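Início > Textos > Contos curtos

Contos Crônicas Autores Arquivo Contato

Turno do sabonete

Sexta, quase seis. O caminhão da Trolelel já encostado, motor ligado, e eu ainda com a lista na mão. Faltava fechar o inventário do galpão. Faltava tudo.

A Prilside tinha vendido o prédio. Ou alugado, ou perdido, cada um contava de um jeito no refeitório. O que chegou pra gente foi um papel com linhas. 719 linhas. Cada linha uma coisa, cada coisa um destino – Acuña, depósito, descarte. Acuña era o galpão novo, a duas horas dali, e eu não queria ir pra Acuña.

Comecei pelas prateleiras do fundo. Caixa de parafuso, Acuña. Escada, Acuña. Ventilador sem hélice, descarte. Ia riscando com a caneta falhando, apertava tanto que furava o papel. Linha 93, linha 94. O celular tocando no bolso, não atendi.

Debaixo daquele teto de chapa ondulada qualquer barulho fica maior. Uma caixa arrastada parece trovão. Passei onze anos reclamando disso e na sexta fiquei parado um minuto só ouvindo, que besteira, com o motorista buzinando lá fora.

Aí o sabonete.

Não estava na lista. Sabonete líquido, frasco branco, bomba azul, desses de pia, só que fora da pia. Procurei de novo, da primeira folha à última. Tinha linha pra saboneteira, linha 168, aquela de parede que quebrou no inverno. Pra sabonete não tinha. 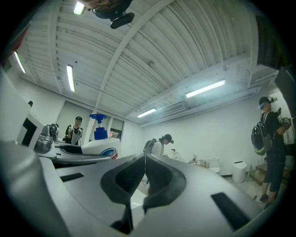

Deixa isso aí, ninguém inventaria sabonete, gritaram do portão, e se for pra levar leva logo que o caminhão sai com ou sem você.

Eu gritei que já ia. Não fui.

É que a gente brigava por sabonete. Sério. A Rilum, que fazia a limpeza, mandava um pó cinza que arrancava a pele, a mão ficava uma lixa. Aí alguém trouxe um frasco de casa. Nunca soubemos quem. Acabou, apareceu outro. Acabou, apareceu outro. Teve mês de aparecer dois. A gente desconfiava de todo mundo, desconfiaram até de mim, e eu deixei desconfiarem porque era bom ser olhado daquele jeito na hora do almoço.

Uma vez quis retribuir. Comprei um de erva doce, grande, pus do lado da pia de manhã cedo, antes de todo mundo. Ninguem usou. Disseram que cheirava a chá de avó. Levei de volta pra casa na mochila, vazou no ônibus.

Outra buzinada, comprida.

Peguei a caneta. No pé da última folha tinha um espaço, apertado, entre o total e o carimbo. O total era 3.000 em alguma coisa que eu não entendia, reais não era, quilos talvez. Escrevi por cima da margem: sabonete, um. Na coluna do destino a caneta falhou. Esfreguei a ponta na calça, tentei de novo, nada.

– Vai ou não vai?

Pus o frasco no bolso do casaco, a bomba azul pra fora, espetando meu braço. Apaguei a luz do fundo, depois a do meio. A da frente deixei, o interuptor dava choque e não ia ser eu, não na última vez.

Subi na cabine com a prancheta no colo. O motorista olhou pro meu bolso, engatou a primeira e perguntou se em Acuña tinha pia.

Falei que não sabia. Linha nenhuma falava de pia.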